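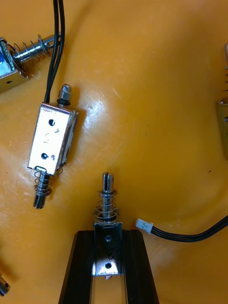
Coughlan Memorial Register Book

A sewn register book for funeral homes, churches and families, with lined pages for visitors to sign at a viewing or service. Item 819.

The cover is gray linen cloth over stiff board. Inside are 40 signing pages, a page for the obituary and 6 pages for service details, pallbearers and music. A ribbon marker is sewn into the spine.

The family's name can be stamped on the front in silver — up to 2 lines, no charge. Send the spelling with the order and check it first. Stamped books can't be returned.
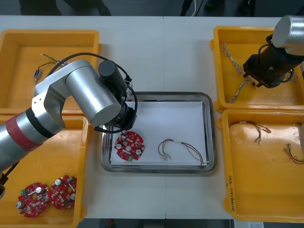 Ordering

Books without stamping ship the next working day. Stamped books take 2 working days. Orders in by noon count as that day's.

Matching thank-you cards and prayer cards are listed under Rinadell Stationery. For standing orders from funeral homes, ask for Vaughn Achterberg at the order desk.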